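Bruklow Concert Series
Minutes of the Planning Meeting, February

Meeting opened at 6:40 p.m. in the upstairs room at McIver Hall.

Present: Evangelia Michailidis (chair), Ademir Lins (sound and stage), Elaine Toledo (tickets), Charoen Paisan (bookings). Minutes by Solange Mendonça.

1. Minutes of the last meeting
Approved with one change. The encore at the winter show was played by the full band and not by the horn section alone, as first written.

2. Ticket sales
Elaine reported 881 tickets sold across the season so far. The folk night did best. The string quartet did poorly, and Elaine thinks the early start was part of it. Charoen said the quartet would come back for a later slot if asked. Left open until he has their dates.

Elaine also raised the seating chart. Row F on the website still does not match row F in the hall, and people keep ending up in each other's seats. She will send the correct chart to Nitix, who run the ticket page, and ask for a date when it will be fixed.

3. Spring opener
Charoen has a signed agreement from Bruvora, a five-piece playing mostly their own songs with a few old soul covers. They want a long sound check and a piano tuned the same day. Ademir said both are fine as long as load-in starts by 2 p.m.

There was a long discussion about whether to put out chairs. Evangelia wants the floor open for dancing. Elaine pointed out that many regulars will not come if they have to stand. Agreed: chairs at the back half, open floor in front, and the ticket page to say so plainly before sales open.

Support act still not settled. Charoen has two names and will play recordings at the next meeting.

4. T-shirts
Black again this season, light lettering on the front.
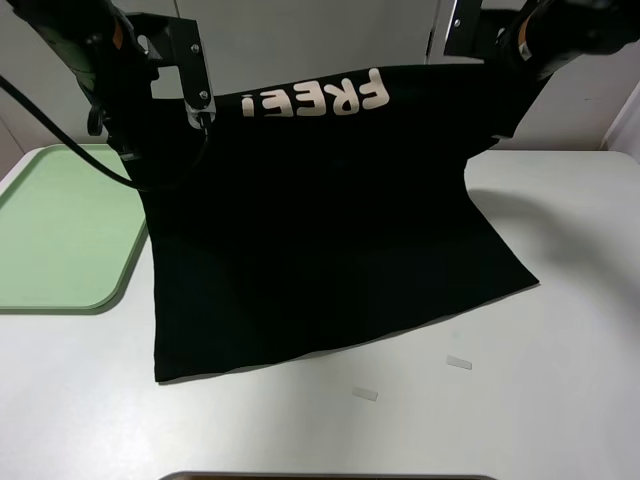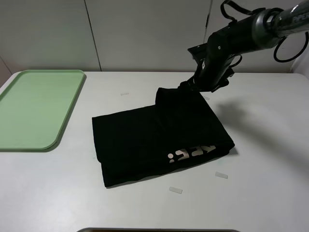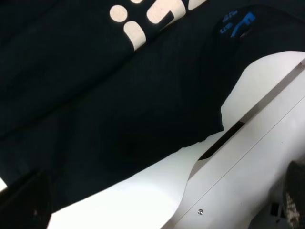

5. Sound and stage
Ademir reported that the left monitor cuts out when the bass is loud. He has swapped the cable and the fault is still there, so he thinks it is the amplifier. The repair quote is 400 dollars. Approved. If the repair shop finds anything more, he will come back to the group before spending further.

The curtain track sticks on the right side — same place as last year. Ademir will ask the hall to look at it before the spring opener.

6. Summer outdoor concert
The park permit form is in. Evangelia has not heard back and will call the parks office. The rain plan is to move indoors to McIver Hall, but the hall holds fewer people than the lawn, so Elaine wants a cap on advance sales. No number agreed. She will bring a proposal.

Charoen asked about a brass band for the first hour. General support, depending on the fee.

7. Mailing list
53 new sign-ups from the folk night. Solange to send the spring announcement once the support act is confirmed.

8. Other business
Complaint received about the coat rack blocking the side door. Evangelia will have it moved to the lobby.

Actions
Elaine — seating chart to Nitix; advance sales proposal for summer
Charoen — quartet dates; support act recordings; brass band fee
Ademir — monitor repair; curtain track
Evangelia — parks office; coat rack
Solange — spring announcement

Meeting closed at 8:15 p.m. Next meeting in March, same room.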